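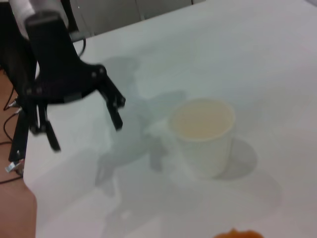 Chapter 7
Planning for Two Arms

Picking up a cup is easy to say. By the end of Chapter 6 you had a single arm that could find a grasp, plan a path to it and close its fingers at the right moment. If you worked through the exercises you also know how many small decisions hide inside that sentence: which side to come in from, how wide to open, how slowly to travel over the last few centimetres.

Now we add the second arm, and I think this is where the subject really comes alive! A pair of arms can hold and wipe, steady and pour, pass and receive. A pair of arms can also hit each other, wait for each other for ever, or both set off for the same cup. All of that is a software matter, and most of it can be understood with the tools you already have.

We shall use one bench task throughout the chapter. There is a table with a cup on it, something small and orange that has to be dealt with, and a cloth. The planner must decide which arm takes which job, in what order, and what the free arm should be doing in the meantime.

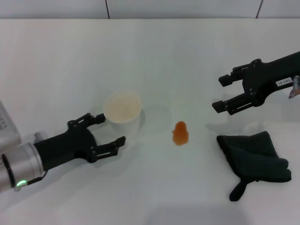

Photo: Habibur Abeysekara / Livano teaching bench

Look at how the work divides. The cup stands beside the open fingers of the left gripper, and the green cloth lies below the right one. A person would hardly think about it: left hand for the cup, right hand for the cloth. The planner has to reach the same answer by comparing costs, and in Section 7.2 we write that comparison in full. It comes to very little code, which delights me every year I teach it.

The centre of the table is harder. Both arms may need to work there, so it has to be treated as shared space. Our planner, Ester, handles this with a reservation: before an arm moves into the shared region it asks for it, and it gives the region back when its wrist has left. You may have met the same idea as a lock in an operating systems course. The difference is that an arm takes time to get out of the way, and it cannot be paused just anywhere. An arm stopped halfway with a full cup is still very much an obstacle.

We begin with task assignment, then move on to shared space and reservations. After that comes timing: how to stretch one arm's path so that it arrives when the other is ready, without planning everything again from scratch. The last section deals with recovery, when a grasp fails and the other arm is already on its way.

Two things to do before you read on. Load the Chapter 7 bench file, which has 112 recorded plans in it, and play a handful of them back at half speed. Then turn off collision checking between the arms (in simulation only, please) and play them again. Watch the elbows as well as the fingers. Beginners nearly always watch the fingers.

Words to know: assignment, shared region, reservation, deadlock, time scaling.

2 shares | 2 comments

Comments

Hashini Paul
The lock comparison helped a lot. Does Ester reserve the whole middle of the table, or can it be split into smaller cells? We tried cells with Drondine and got stuck in a deadlock straight away.

Habibur Abeysekara
It can be split, see 7.3. Start with one big region, get that running, and only then cut it up. Make both arms ask for the cells in the same order and your deadlock should go.

Related
Chapter 6: Grasping with One Arm
Chapter 8: When the Plan Meets the Camera
Worked answers: the Bjarnason scheduling problem
Bench file notes, October update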